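Forums > World Affairs > Diplomacy and Protocol > The Soriano crew and the Clirkau talks

Print this thread | E-mail this thread

**tminhas**
I've been following the Soriano business since February and I still don't understand why the foreign ministry sent a deputy port director to Clirkau to talk for us. We have 13 crew members sitting in a seamen's hostel there with no passports. The boat was stopped over a fishing line that both sides draw differently on their own maps. That is a matter between governments. Why is a man who handles berth fees doing the talking?

**renato_l**
Because the ministry can't go. Pakance has never recognized the Clirkau authority. If a minister walks into that building and shakes hands, the other side prints the photo and calls it recognition. A port official can walk in and talk about a boat.

**tminhas**
Everybody on the dock knows who he reports to. The Clirkau side knows it too. So who is being fooled?

**renato_l**
It doesn't have to fool anyone. It has to be something both sides can write down. He signs as a port official, they sign as a harbor office, and the paper mentions only the vessel and the crew.

**E. Arai**
I worked in a consular section for 4 years, on a different desk, and I agree with Renato on the form but not on the result. A low-level envoy is fine when he has authority to settle. This one had to call home on every point. The first meeting ended after an hour because he couldn't say yes to translating the charge sheet. You can send someone junior or you can send someone with no mandate, but if you do both the other side stops taking the meetings seriously.

**renato_l**
Do we know he had no mandate? I've only seen that in the Ekitville paper, and they had it from a cousin of the boat's owner.

**E. Arai**
Fair. I got it from the same place. The hour-long meeting was in the ministry's own statement, though.

**aileen.enriquez**
My brother-in-law is the engineer on the Soriano. I don't post much. The families have been told to stay quiet so the talks can work, and we have done that. What I'd like to know is what happens in what order, because we get a different answer each time we call. Is the fine paid first or are the men released first?

**E. Arai**
Aileen, I'm sorry. I can only tell you how these usually go, and yours may run differently.

1. Access. Someone from home, or from a third country acting for home, gets to see each crew member alone and writes down their condition. Ask for the date this was done. If it was done, they will have it.

2. Travel papers. The passports are held as evidence, so emergency papers get made up on the other side of the line. This takes longer than anyone says. Send clear copies of whatever ID you have at home. 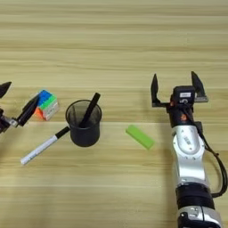
3. Separation of the crew from the boat. This is the big one. As long as the men and the vessel are one case, they wait for the boat. Push for the crew to be handled on their own. The captain is often left out of this and stays longer.

4. The money. In most cases I saw, it was put with a third party before the men moved and paid over after they crossed. The fine I saw reported was 458 a day in harbor charges on top of the penalty, and it keeps running, so the owner wants it over too.

**aileen.enriquez**
Thank you. The access visit was done. Nobody told us about splitting the crew from the boat. I will ask.

**tminhas**
I'm going to disagree on point 3. Once the crew is home the government loses interest in the boat, and that boat is what 3 families in Ekitville live on. The captain gets left there with no one making noise for him.

**E. Arai**
That does happen. I would still get twelve people home first and argue about the rest after.

**renato_l**
Same. It also says less about the sea line. If we pay for the boat in a way that looks like a fishing fine, we have more or less accepted where they draw it. Releasing a crew on humanitarian grounds doesn't touch the map at all.

**tminhas**
I'd want to see the wording before I believed that.

Thread closed to new replies. Reader comments below.

Comments

**Imelda Sarmiento**
Useful thread. The ministry has a families' line but it goes to voicemail after 4 p.m. Call in the morning and ask for the case number, then use it every time.

**dockside**
The old fisheries agreement had a clause for this. Both sides let it lapse and now they send port clerks.

**Imelda Sarmiento**
The clause covered nets and catch. It didn't say anything about holding people.

**aileen.enriquez**
I asked about the split. They said it has been "raised." I'm calling again tomorrow morning.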